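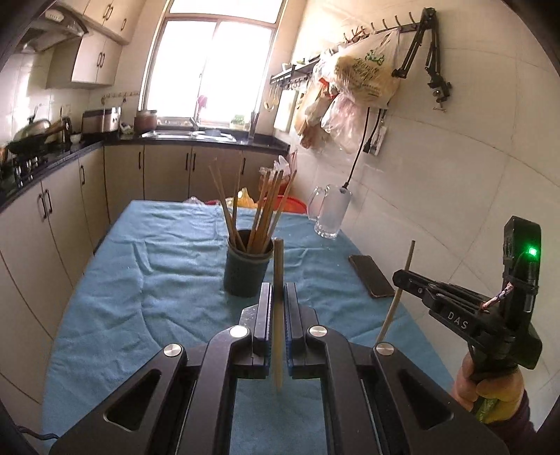
创意手账工作坊 讲义四
本讲主题:给空白页让点路

授课:斯玛兰达·伯兰(Smaranda Bălan)
地点:Skolinham 学习中心二楼
作业截止:11月5日

一、先说上一讲的作业

上一讲请各位做一张双页,题目是“窗外”。收上来的作品里,窗帘画得比窗外认真的占了多数。我不反对窗帘。不过有两位同学在页边写了整整一段话,解释为什么没画完,那段话的字迹、涂改和箭头,比画好的半边耐看得多。今天的课就从那段话讲起。

术语先统一一下。本课说的“手账”指拼贴、书写、绘画混在一起的本子,不包括日程本。日程本有自己的尊严,请另备一本,免得牙医预约和水彩月亮互相瞧不起。

二、底层

底层就是正式动笔之前铺在纸上的东西。九月那期的学员喜欢用丙烯满涂,涂完纸翘得像瓦片。这一期改用下面的做法:

1. 撕,不用剪刀。旧信封、乐谱、地图都可以。撕边会露出白色纤维,留着它。
2. 胶涂在底纸上,薄薄一层,从中间往外刮。鼓包可以用针扎,也可以假装那是地形。
3. 盖一层稀释过的白色丙烯石膏底料,让底下的字若隐若现。盖得太厚,前两步等于白做,很多人恰恰是在这里忽然勤快起来的。
4. 等它干透。吹风机可以用,离纸远一点,开低档。

补充:喷墨打印的图遇水会化开。激光打印的不会,所以要转印的图请去复印店做。Ellery 街上那家可以,老板脾气一般,机器脾气很好。

三、写字的三种办法

写满法。拿一支不晕染的笔,从左上角写到右下角,中间不停。写完转九十度,再写一遍。内容此时已经没人读得懂,包括你自己,所以可以放心说实话。科内尔·蒙特亚努(Cornel Munteanu)在 Pruvley 教这一招时规定只写抱怨,据他说出活最快。

挑字法。找一页旧书,圈出7个词,其余涂掉。难处在于克制:圈到第九个,就会觉得自己是诗人,圈到第十五个,差不多又把原文抄了一遍。

空字法。先用留白胶写字,干后上色,再搓掉。留白胶会毁笔,请用旧笔或竹签,蘸之前在肥皂上抹一下。去年有人用了新买的貂毛笔,全班默哀。

四、颜色

每张双页限用三种颜色,外加黑白。有人问金色算不算颜色。算。有人问两种金色算不算一种。不算,而且我知道是谁问的。

选色没有头绪时,从底层里找一个已经存在的颜色,邮票上的、信封内侧的都行,照着它调,再配一个邻近色和一个有点讨厌的颜色。讨厌的那个用量最少,放在你最得意的地方旁边。

水彩与石膏底料合不太来,颜色会浮在表面,湿布一擦就走。想要它留住,底料里掺一点细浮石粉,或者改用丙烯墨水。想要它走,那就正好,擦出来的痕迹往往是全页最自然的一块。
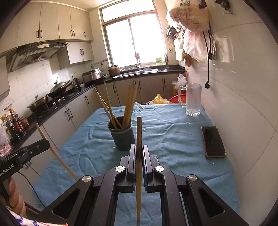

五、课堂练习(18分钟)

准备一张铺好底层的单页。前半段用写满法,不许停笔;后半段只许遮盖,不许添加。遮盖材料自选,描图纸、胶带、颜料均可。时间到就放下工具。“再补一笔”是本课程已知的最大事故来源。

完成后把作品翻转过来看一遍。倒着看更好的,请直接改签名的方向。

六、本讲作业

做一张双页,题目“没时间”。要求如下:

底层至少含一件原本要扔掉的纸品;
文字部分任选上面一种写法;
三种颜色;
背面注明日期,写一句当时被什么事打断过。没有被打断过的同学请写明住址,我们想搬过去。

交本子的同学请在书脊贴姓名。上期有一本至今没人认领,内页画了很多鹅,画得相当好,现存前台。

七、选读与材料

《Lurkdale 札记》第二章,讲页边批注的部分。第三章可以跳过,作者在那里开始谈自己的猫,谈了很久。

另有书面反思一篇,2,500字以内。这是上限,请勿当作目标。写成列表、书信、购物清单都收,写成道歉信的退回重写。

下一讲做折页与暗袋,请带骨折刀(就是折纸用的骨刀,名字吓人而已)、纸胶带和一个用过的茶包。茶包请提前晾干。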